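Início Kits Tapetes e superfícies Peças soltas Clube Contactos

Este site usa cookies para guardar o seu carrinho de compras. Aceitar Recusar

Kit Irside para mesa de clube – a tarefa da peteca e do tubo

O kit Irside nasceu no clube de robótica de Seixas, onde eu ajudo aos alunos desde que mudei para cá. Primeiro fizemos um só, para nós, depois a equipa da Hamimero pediu outro para a sua competição de março, e agora a Furkora vende ele nesta página. Peço desculpa se o meu português tem erros, eu escrevo com o dicionário ao lado.

A tarefa é fácil de explicar e difícil de fazer bem. O braço pega uma peteca de badminton (em Portugal muitos dizem volante) e mete ela dentro de um tubo de cartão que está de pé na mesa. A peteca é leve, as penas dobram, e a abertura do tubo deixa pouca folga. Um aluno que já sabe empilhar cubos acha que vai conseguir na primeira tarde. Normalmente precisa de três ou quatro sessões até o movimento ficar limpo.

O que vem na caixa

Papel kraft castanho em rolo, para cobrir a mesa inteira
Fita azul de pintor, dois rolos
Tubos de cartão, abertos em cima, 12 unidades
Petecas de penas brancas com ponta de cortiça
Caderno de pontuação com 60 folhas
Molde de cartão para marcar as células

O braço, a garra e o computador não estão incluídos. O kit foi pensado para braços pequenos de bancada, com garra de dois dedos que abre pelo menos 80 mm. Se a sua garra abre menos, escreva antes de comprar, porque pegar na peteca pelo lado das penas exige bastante abertura.

Como montar a mesa

Estenda o papel kraft e prenda primeiro os cantos. Depois cole a fita azul em linhas que vão da frente para trás da mesa, e por último as linhas que cruzam. A grelha serve para o aluno dizer onde está o tubo sem medir cada vez. As linhas não precisam de ser perfeitas. Nas nossas aulas as fitas rasgam, ficam tortas, alguém cola um pedaço por cima de outro, e o treino continua igual. Para um dia de prova, recomendo fita nova.

Não cole o tubo ao papel. No início nós colávamos com fita dupla, e os alunos aprendiam a empurrar a peteca com força contra a borda. Com o tubo solto, um erro derruba tudo e a pontuação mostra isso.

Pontuação usada no clube

Peteca pegada e levantada sem cair – um ponto
Peteca dentro do tubo, com o tubo ainda de pé – três pontos
Segunda peteca no mesmo tubo – cinco pontos
Tubo derrubado – perde a tentativa

A segunda peteca é a parte que os mais velhos gostam. As penas da primeira já ocupam a boca do tubo, por isso a ponta de cortiça da segunda tem de entrar bem no centro. Aconselho pegar na peteca pelas penas, com a cortiça para fora, e só virar o pulso quando o braço já está por cima do tubo. Se virar muito cedo, a cortiça bate na borda. Uma aluna fez mais de 200 tentativas no semestre e anotou todas no caderno, com a célula e o resultado. Esse caderno foi muito útil para escrever as regras de cima.

Cuidados

Guarde as petecas longe do aquecedor, as penas ficam secas e partem. O cartão do tubo aguenta bem, mas a borda amolece com o uso e depois a tarefa fica fácil demais – nesse caso troque o tubo. Os tubos vendem-se também em separado, na secção Peças soltas.

Encomendas e dúvidas

As encomendas saem à terça-feira. Escolas podem pedir fatura no nome do agrupamento. Para dúvidas técnicas use o formulário de contacto e escreva o modelo do braço e a abertura da garra, assim respondo mais rápido.

Wiroj Kamolrat

Comentários (3)

profmat_norte: O rolo de papel chega para duas mesas de tamanho escolar? Temos dois grupos à mesma hora.

Wiroj: Chega, se as mesas são das normais de sala de aula. Se são mesas de oficina, peça um rolo extra na mesma encomenda.

Dulce P.: Usámos petecas de plástico que já tínhamos e a garra escorregava muito. Com as de penas melhorou. Só achei o caderno um pouco fino para o ano inteiro. 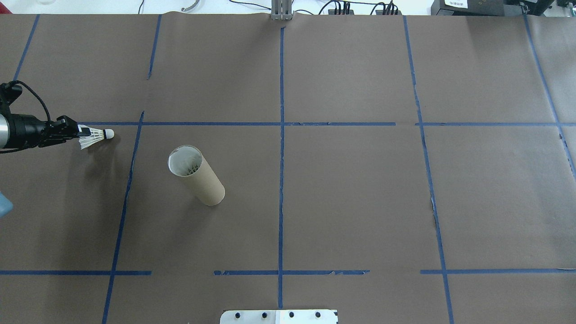

Wiroj: Obrigado, Dulce. O caderno também se pode imprimir, mando o ficheiro a quem pedir pelo formulário.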